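September 10, 2024

Notebook – box clearing task, two-arm rig, student build for the Mrema cup

Long session. Writing it up before I forget which numbers go with which run.

Where we left off: left arm was drifting on joint 4 after warmup and the right one was fine. Atieno swapped the two controller boards to see if the drift would follow the board. It did not. So it's the arm or the cable, and I would bet on the cable. Marked that board OK with a pencil tick so we stop blaming it.

Re-ran zeroing on both sides. Procedure for whoever does it next, because the one in the club folder is out of date:

power off, arms supported by hand
move each joint to the scribed line, start at the base
power on with the e-stop IN
run zero, wait for both beeps, there are two now and not one
release e-stop
jog joint 4 only, back and forth, watch the readout

If the readout does not come back to the same value, stop there and write it down. Don't go on and do the grippers. I did that last time and spent the evening tuning fingers that were fine.

Drift after zeroing: gone for the first while, then back but smaller. Reseated the connector on the left gripper lead and it got better again. Temporary. Have asked Tatu to order a replacment lead from Granport, the longer one. The short one pulls when the wrist goes past vertical and I don't want to find out the hard way in the hall.

Grippers

Finger closing speed was still at the value from the block stacking task, way too quick for anything soft. Brought it down in the config (gripper_close, both sides, keep them matched). With the slow setting it holds a plastic bag without shooting it out the side. Takes longer obviously. We have 3 minutes per box in the rules so there is room, but not a lot if we miss and retry.

Force limit: set to 32 on both. Units are whatever the driver uses, Plunitz never documented it and their forum is dead. At 32 a paper cup survives. At higher it doesn't. Went through a stack of cups on this, someone please bring more.

Rubber on the right fingers is starting to peel at the tip. Glued it. Let it sit overnight before running hard, that means everybody.

The task itself

Recap for Tatu who missed the briefing. Open box on a stand between the arms. Mixed contents, some stiff, some floppy, some tiny. Get everything out, put it on the table, leave the box standing. Points per item, minus points for tipping the box or dropping on the floor. We teleoperate for practice runs and log everything, then the policy gets trained off the good ones. Judges pick the contents so there is no use learning one fixed set.

We have been too nice to ourselves with contents. All last month it was blocks and pens, stuff with flat sides. Changed to junk from the bin and the success rate fell off a cliff. Good. Better now than in January.

What goes wrong, in the order it annoys me:

Flaps. The finger catches a flap on the way in, box turns a bit, then everything after that is off. Come in higher and drop straight down. Atieno can do it clean nearly every time, I can't yet.

Both arms in the box at once. Housings are fat, the opening isn't. If one goes in the other should wait outside the rim or hold the box steady. Tried holding with the left, picking with the right, and it's the best pattern so far. Slower to log but way fewer bumps.

Small bits in the corner. Fingers too thick to get behind them. Scooping against the wall works sometimes. Idea: thinner tips, printed, just for one side. See below.

Wrappers and bags. Crumpled stuff pinches OK but then brings its neighbor along. Shake once over the box, not over the table. Put that in the operator notes.

Episode count is at 2370 total in the log but that includes the old flat-side stuff and all the aborted ones, and I never cleaned it. Usable number is much lower. Target is 100 good episodes with the mixed junk before we train again. Good = nothing touched the floor, box upright at the end, no operator hand in view. Tag them when you finish, not the next day. I spent ages guessing from file times what "test2_new_ok" was.

Camera

Head view is the one we train on so it has to stay put. Somebody leaned on it. Re-aimed so both grippers and the box are in view with the box in the middle, locked the knob, tape on the knob. If the tape is torn it has been moved, tell me.

Exposure: left on auto for now. Windows and floor reflections make it hunt. Atieno wants fixed, I want to see one bright day on auto first. Not settled.

Runs with the junk box

Settings for all of these: slow close, 32, left lead reseated, both arms starting just outside the box. Practice only, not tagged for training except where noted. 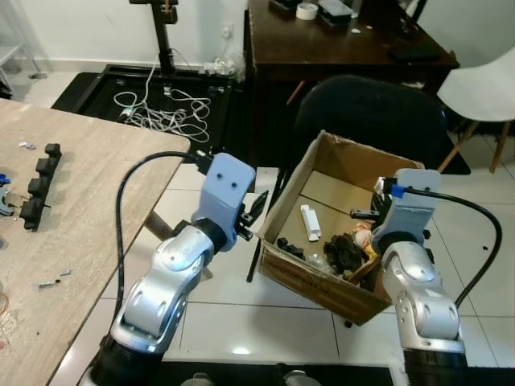
First few I went for the small black pieces straight away since they're the hard ones, and it was a mistake. With the bigger stuff still in there you run out of room for the wrist. Big white plastic thing first, then the wrapper, then the brown wad, corner pieces last. Once I went in that order it flowed better. Clear bag can go any time, it's near the front and easy to reach, but it's hard to see on the monitor so look twice before deciding the box is empty.

Also the white piece: grab it by an end. Middle grab and it hits the flap on the way up, did this twice in a row like an idiot.

Box walks on the stand if you push on the rim. Want something grippy under it, shelf liner or similar. The rules say the stand is theirs but don't say we can't put a mat on top. Tatu to ask Orus people (they run the hall side) and get it in writing.

Table side is a problem of ours. We keep leaving parts on it and then there is nowhere to put items down, and the policy will learn the clutter too. Clear the table before logging. Bracket, clamp, loose wire, all of it, into the tray.

Best run of the session was Atieno's. One item at a time, left arm steadying, no drops. Tagged good. Mine: two OK, rest binned. One was binned because I bumped the e-stop with my elbow, moving the button to the other side of the chair.

Thinner tips

Sketch is on the facing page. Same mounting holes as the current fingers, narrower at the end, slight hook inward. Print in the tough stuff and not the cheap stuff, the last ones snapped along the layers. Right side only to begin with. If force reading changes with the new tips we redo the cup test, so again, cups.

To do

Tatu – gripper lead, mat question, cups
Atieno – print tips, write down how she does the flap entry so I can copy it
me – clean the log, split old episodes into their own folder, redo zero procedure in the club folder
whoever is first in – check tape on camera knob, check glue on right fingers, jog joint 4 before anything else

Left arm readout at shutdown was back within tolerence. Not trusting it until the new lead is in.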